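Garment care, session 6 -- folding and the work surface
Tutor: Noreen Tarar
Redby Adult Learning, Bolton site
April 17, 2025

Bring last session's handout (pressing and creases). Spare copies by the door, not many.

1. Trousers

Cotton trousers today. Jeans next time, they're bulkier and the seams get in the way.

Order of work:
-- empty pockets, all of them
-- do up button and zip
-- hold by the waistband, one good shake
-- one leg over the other, inside seams together
-- smooth from waist to hem with the flat of the hand, dont tug
-- tuck the seat point in so the long edge is straight
-- hem up to just under the waistband, then fold again

Thirds or halves? Depends on the shelf. Thirds for drawers and for standing on edge, halves for a deep shelf. Pick one and stick to it for the whole pile.

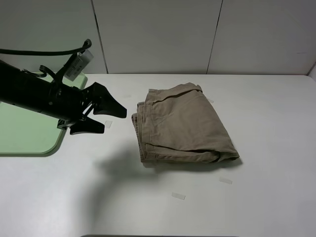
Khaki trousers, folded, on the white table.

Common faults: seat point left sticking out, hems not level, pocket linings bunched up inside. Last one makes a lump you can feel through the cloth -- open up and start again, no point pressing on it.

Khattak method (waist folded down first, then legs rolled) is for suitcases. Not needed for the assessment but try it at home.

2. The surface

Most bad folding is a bad surface. Wants to be flat, clean, wider than the garment is when opened out. Bed is too soft. Ironing board too narrow for anything but the legs.

Pale top is good for dark clothes, shows fluff and threads. Wipe before you start and agian between piles. Keep the middle clear, finished things off to one side. A table with walls at the back and side is fine, just work from the open side and don't let hems ride up against the panel.

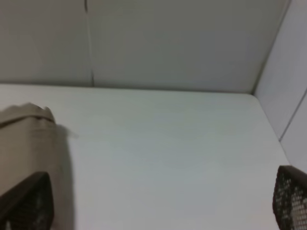
3. For next session

-- fold 18 items at home, any mix, at least six pairs of trousers
-- note which ones came undone when moved
-- 20 minutes practice counts, dosen't have to be all in one go
-- read the Hutau sheet on knitwear, first side only

Related handouts
Pressing and creases
Shirts: collar first
Knitwear (Hutau sheet)
Packing a small case
January catch-up notes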